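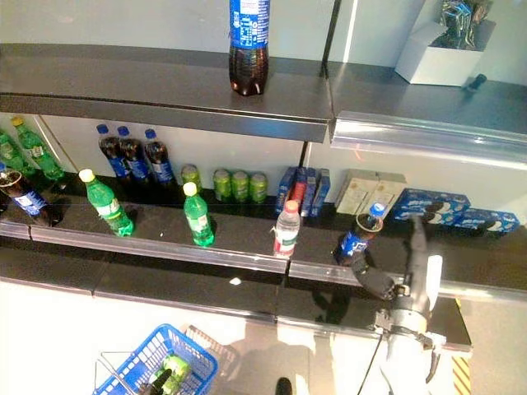 February, a bit after four in the afternoon

OK, the rye starter notebook continues. I skipped two entries because my hands were in dough both times and then I forgot, so I'm catching up from the back of a flour bag where I scribbled the weights. Siebe, if you're reading this, the flour bag is in the drawer, don't throw it out!

Starter B (the one from Lurnness, the stiff one) is finally behaving. I fed it last night with 40 g of starter to 200 g of the dark rye and left it on the high shelf by the oven, where it's a good bit warmer than the counter. By this morning it had domed and just begun to crack on top, smelling like green apples and a little like paint, which I've decided I like. Starter A is still sulking. It smells fine but it has no lift, and when I tore it open the inside looked like wet clay with three sad bubbles in it. I'm giving it two more feedings and then it goes in crackers.

Test bake today, all four tins from B. Same recipe as last time except that I held back the caraway in two of them, because Samer says he can't taste the grain with it in there and I wanted to find out if he's right. (He is a bit right. Annoying.)

What I did, so I can do it again:

- Scald in the evening: cracked rye, boiling water, pinch of malt, lid on, left overnight
- Sponge at the same time, covered with a plate
- Mixed both at 7, salt and molasses in last
- Wet hands, straight into greased tins, no shaping to speak of
- Proofed until I could see pinholes on the surface
- Hot oven to start, then turned down after 6 minutes, and a long bake

The molasses is the new brand, Welar, and it's thinner than what we had. It pours like syrup and the dough came out looser for it. I should've cut the water and didn't think of it until everything was already in the bowl, so I threw in another handful of flour and didn't weigh it. I know. Next time I start 20 g lower on the water and weigh whatever goes in after.

Two tins proofed faster than the others and I think it's the tins. The old black ones soak up heat and the shiny ones don't, and I'd put the black ones nearest the oven on top of that, like a genius. The shiny pair needed another half hour and still came out a touch tighter at the bottom. Fouad wants to buy matching tins. I'd rather we moved them halfway through and saved the money for the grain mill, but I said I'd write it down, so it's written down.

Weighed one loaf out of the tin, still hot: 1,292 g. I'll weigh it again tomorrow once it's cooled and rested, and then I'll have a proper number for the bake loss. Sunita has been asking for that for the labels and I keep handing her guesses.

I cut into one of the black-tin loaves way too early. Gummy on the knife, of course, it needs a full day, but the crumb was open and even and there was no line of raw stuff along the base like we had in the January batch! So I think that problem was underproofing all along and the oven floor was innocent. I owe Elias an apology for making him pull the stone out and scrub it.

Crust is darker than I want. The top edges went nearly black on the two with caraway, and I can't see why caraway would do that, so it's probably where they were standing. Foil tent for the last part next time, or start lower. Samer likes them dark and will argue with me.

Loose ends:

Khalaf rye is down to the last sack. I called and they can send the coarse grind but the fine is short until spring. Could we sift the coarse ourselves? I'd like to try a small amount before we order anything. Siebe used to do this at her old place and said the bran is great for dusting the tins, which would solve the sticking too (one loaf left a corner behind today, I ate the corner, no complaints).

The probe thermometer reads high again. I stuck it in boiling water and it was two degrees over. Used it anyway and took two off. Fouad has the spare, please bring it back.

Timer battery is dead. I used my phone and got molasses on it.

Tomorrow: weigh the loaf, slice one of each and do the caraway tasting blind, feed A in the morning and again before leaving, try the bran in one tin. And somebody please write the feeding times on the jar itself this time, on tape, with a pen that doesn't rub off. I fed B twice yesterday because I couldn't read my own sevens.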